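Unit 4 – Collecting Demonstrations in Simulation

Reading before lab: the Clidum scene format guide, first two chapters. Bring your seed list from last week. If you do not have one, the lab machines have a default list in the Unit 4 folder.

4.1 What counts as one example

For this course, one example is one full attempt at a task, stored as a sequence of time steps. Each step holds the camera view, the joint positions, the gripper state and the command sent at that step. The command is what the policy will be trained to predict. An attempt with missing commands is not an example and should be deleted at once, before it gets mixed in with the good ones.

The task label is written before the attempt starts. Labels written afterward tend to describe what the operator managed to do, and the learner then sees different goals for the same opening view.

4.2 Scene variation

We use the Skastov scene set. A scene is a room layout, a set of fixed furniture and a list of loose props. The layout stays the same within a batch. Between attempts the simulator redraws three things: the starting pose of the robot, the opening angle of the door, and the position of the props within their allowed zones. Textures are redrawn only between batches.

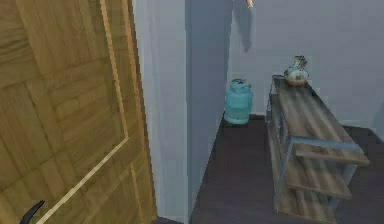 Notes by the course instructor, Robot Learning Lab

In the view for this unit, the door stands partly open and takes up most of the left side. The handle shows only in part, at the bottom left corner. A policy that was trained only on views with the whole handle visible has no reason to act well from a pose like this one. Keep such starts in your batch. Do not reset the simulator until you get an easier one.

The same view also holds things the door task does not need: a teal gas cylinder on the floor, a long table with a lower shelf, and a small vase at the far end of the tabletop. We call these distractors. Their use is to break accidental links. If the vase were always present when the door must be pulled, and never present when it must be pushed, the network could read the direction from the vase and ignore the hinge side. Check your prop draws against your task labels before you train.

4.3 Batch size and split

Each group records 80 attempts. Of these, 62 go to training and the rest are held out. Split by seed, never by time step. Neighboring steps from one attempt look almost the same, and a split by step will give a validation error that means nothing.

At least 24 of the training attempts must include a correction – the operator drifts off the handle or misses the grasp, then recovers without a reset. Batches made only of clean attempts train policies that cannot get back after a small error. Mark these attempts with the flag "recovery" in the log.

4.4 Operator procedure

Load the scene and confirm that the seed in the log matches the seed on screen.
Write the task label.
Start recording, wait for the first camera view to be saved, then move.
Keep the arm speed below the limit in the Gruber controller file.
Stop recording when the success test fires or the time limit is reached.
Mark the attempt as success, failure or discard.

Failures are kept. They are left out of the cloning run in this unit but will be needed in Unit 6, where we train a success classifier. Discard is for software faults only.

4.5 Known problems

With seed 13 the robot can start with its wrist inside the door panel. The physics engine then pushes the two apart at high speed. Skip this seed.

Long pauses teach the policy to stand still. Trim any pause at the start of an attempt, but leave pauses that occur during contact.

Hand in the log, the split file and one page on which start poses are thin in your batch. Use the Skirkska upload page and keep your own copy of the raw data until grades are posted.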